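Do Knobby Tires Really Make You Faster?

Every kid who races motocross has heard it. "Get new tires and you'll fly!" Usually the person saying it sells tires. So let's check.

A dirt bike tire has rubber blocks called knobs. They dig into soft dirt and push against it, a bit like cleats on grass. With no knobs, the back wheel would just spin. So far, so good.

But does a fancier knob help more? The Markine company says its top tire grips "like a claw." A claw! What dirt did they test it on? Sand? Mud? The box doesn't say, and that should bug you.

Coach Rosemarie Rathjen tried it with her riders at the Onu track. One rider did 2 laps on old tires and 2 on new ones. The new ones won by less than a second. Was it the tires, or was the rider just warmed up by then? You can't tell from so few laps.

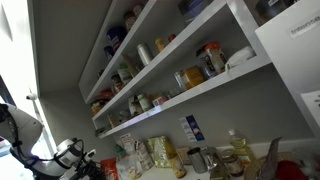 Air matters too, and it costs almost nothing. A softer tire spreads out and touches more ground. Let out too much, though, and a rock can pinch the tube and give you a flat. Ask a grown-up to check it with a gauge before you ride.

So next time an ad says "faster," ask: faster than what?

39 shares
3 comments

Wolfram Hagedorn: My son wanted the claw ones. Showed him this. He still wants them.

mudkid80: new tires DO help in mud tho

Kusix: What about ice racing?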